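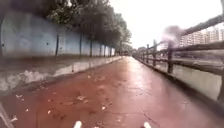
September 9, 2023

Second attempt at the stage riser test, hall empty until two, and I'm still not convinced we are measuring what we think we're measuring.

Background for anyone reading this cold. The orchestra wants to take its own risers on the Claeys dates next season. Claeys is a converted market hall with a flat stage, and the cellos complained after the May concert there that they "couldn't feel the floor." The Bistton rep says the cure is their hollow riser, which is supposed to pick up the endpin and give the low strings more body. The other quote is from Getell, solid deck, cheaper, heavier, and their rep makes no promises about sound at all, which I have to say made me like him more.

We have one loaner of each. Same height as far as the tape measure can tell. The Bistton one came with a brochure that has a graph in it with no scale on the vertical axis. I asked for the scale and got a second brochure.

Setup today. One player (Nurhan Uysal, cello, who was kind enough to give up her morning), same chair, same endpin, same bow. Microphone at the conductor's position, second microphone halfway back in the stalls on the aisle. House curtains out. Ventilation off, after an argument with the building panel, which turned it back on once during the first set. Those takes are marked and should be thrown out. Please don't use them because they happen to look good.

Order of takes: bare stage, Getell, Bistton, bare stage again. The last one matters most to me. If the two bare stage sets don't agree with each other, the differences between risers mean nothing, and last time we didn't do it.

Material: open C, slow bow, repeated. Then chromatic scale up two octaves. Then the opening of the slow movement, as she'd play it in concert.

What I got, first look only.

Open strings: a small bump on the Bistton riser in the low end at the near microphone. It's there in most takes. At the stalls microphone I can't find it. The rest of the spectrum sits on top of itself so closely that I checked whether I'd loaded the same file twice. I had not.

Something odd at 800 Hz on the Getell, a narrow spike, only when she was playing hard. Found it after lunch: a loose corner bracket buzzing. Tightened it, spike gone. So that's a maintenance note and says nothing about acoustics. Would be worth asking what happens to those brackets after a season in a truck.

Chromatic scale: the two bare stage runs differ from each other by more than either riser differs from the first bare stage run. I'll write that again in plainer terms for the meeting. The player got louder as the morning went on, as anybody would once warmed up, and that change is bigger than the thing we're trying to buy.

Slow movement: useless for numbers. She leaned into the phrase differently each time and I wasn't going to ask her to stop.

Then the listening part, which I was against and still am, mostly. Nurhan's own account: on the Bistton she felt the low notes through her feet and the seat, clearly, and liked it. On the Getell less so. She said the bare stage felt "dry" under her the first time and fine the second time. I pointed out that it was the same floor. She said she knew that.

I don't want to wave this off. If a player feels more under her feet she may well play with more ease, and that could be worth money even when the audience gets the same sound. But it's a different claim from the one in the brochure, and it should be argued for as such. The phrase going around the office is that the risers "project." I haven't seen anything project.

She also knew which riser she was on, since one of them is hollow and knocks when you walk on it. I tried to think of a way around that. Carpet on top would change the thing being tested. Having her carried on in a chair was proposed by the stage crew and rejected by her.

Where the test is weak, so I don't have to be told:

One player, one instrument. A bass section of eight might load a riser very differently, and the old papers that find an effect are mostly about basses.

Wrong hall. Our stage is sprung wood over a void and is already doing whatever a hollow riser does. Claeys is said to be boards laid on concrete. Any real difference ought to show up there and might not show up here. This is a large hole and I said so when the dates were set.

Playing level not controlled. Could use the shaker from the Satitz kit to drive the deck directly at a fixed level. The kit is signed out and the person who signed it out is on tour.

Levels between the two microphones weren't matched until the second set. Doesn't hurt the comparison within each one, but don't subtract one from the other.

Files are on the shared drive in the riser folder. Good takes run from 1101 on. Anything lower is the old session or has the fan in it. The near microphone is serial 2162, which matters because its twin has the dented grille and reads low at the top.

For the next round: half a day at Claeys with the deck on the real floor, two basses along with the cello, shaker if it's back. Riser order shuffled and not told to me until afterward, as I'm plainly not neutral and whoever reads the plots shouldn't know either.

Until then I'd hold the order. The Bistton quote expires at the end of the month and the rep has mentioned this in every email. Quotes that expire can be quoted again.

Loaner decks are stacked stage left behind the harp case. Getell on the bottom, it's the heavy one. Bracket key is taped under the front edge. Ventilation turned back on before I left, checked it twice.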